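Search this site Search Go

Static load, creep and the hook by the back door

Posted in March by Amr Kabbaj

The rating printed on a packet of hooks is a pull-off figure. It is measured straight out from a thick, flat, bare steel plate, and almost no hook in a house is loaded that way. A coat pulls down. The relevant number is the shear load, and for a magnet shear is mostly a matter of friction between the base and whatever it is stuck to. For a smooth painted surface a friction coefficient of 0.2 is a fair starting guess, so a hook rated for 10 pounds of pull may start to slide at 2 pounds of coat. A wet winter coat weighs more than that.

I have been through this three times in the entry of the Heswood house, and I am writing down the numbers so I do not have to work them out again.

The first attempt was adhesive. Adhesive hooks fail slowly. The bond is a viscoelastic layer, and under constant load it creeps. A hook that holds five pounds for an hour will not necessarily hold five pounds for a month. I hung a backpack on one and marked the top edge of the base with a pencil line. After nine days there was a visible gap under the line. On the twelfth day the hook was on the floor with a disc of paint attached to it. The paint had failed before the adhesive did, so a stronger adhesive would only have removed a larger disc.

The second attempt was screws into drywall with plastic anchors. This is adequate for shear, since the screw bears on the full thickness of the board. It is poor for anything with a long arm. A hook that projects three inches turns the weight of the coat into a moment about the bottom of the plate, and the top screw sees that moment as tension. With the screws one inch apart, every pound on the tip becomes three pounds of pull on the upper anchor. Shorten the arm or lengthen the plate. Doing both is better and costs the same.

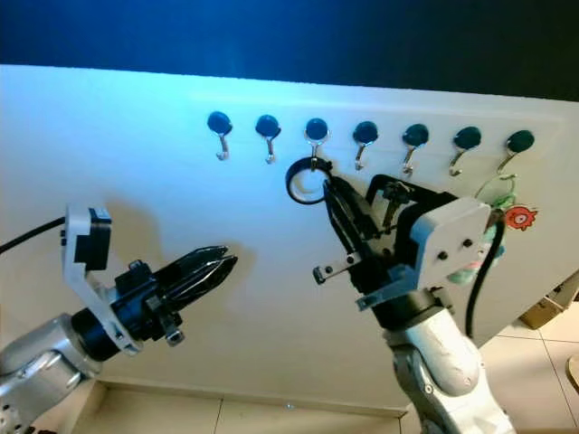
The third attempt is the one still in place, a length of one-by-four screwed into the studs with ordinary hooks screwed into the wood. The studs in that wall are at 16 inches, except for one bay at 14 and a half where a previous owner moved a door. I found it with a nail after the stud finder disagreed with itself. Use two screws per stud, 2 1/2 inches long, with pilot holes. The rail will carry far more than the hooks will, and the hooks will carry more than the loops sewn into the collars of most coats.

Spacing matters more than I expected. Six inches between hooks is the common recommendation, and it works for keys, dog leads and summer jackets. Winter coats need eight or nine. At six inches they stack outward, the outer one hangs from the very end of its hook, and the effective arm gets longer. Ifeanyi Mohammed, who helped me with the rail, staggers his on two levels and gets away with less. I did not want a second rail.

On height: 60 inches from floor to hook suits adults and clears the boots underneath. For children, 40. If the rail sits above a heater, raise it or move it, as warm air dries the leather straps on bags until they crack. I lost one that way.

A note on finish. Bare zinc hooks leave gray marks on light fabric for the first few weeks. Wipe them with mineral spirits before use and let them dry overnight. The powder-coated ones from Skirnstead did not mark anything, but the coating had chipped at the tip on two of them by the end of the winter.

Magnets still have a place, with light items on heavy-gauge steel. The side of a refrigerator is thin sheet, and a strong magnet saturates it, so paying for a higher rating gains very little there. A thin rubber pad under the base lowers the straight pull and often raises the shear capacity, because rubber on paint has a much better friction coefficient than plated steel does. Test with a luggage scale, pulling down slowly, and write down the reading when it first moves – the reading when it drops is of no use. I divide that number by three and treat the result as the limit.

The basement stairs are next. That wall is block, so none of the above about studs applies, and I have not yet decided between sleeve anchors and plain masonry screws.

Contact | Copyright Amr Kabbaj | Back to top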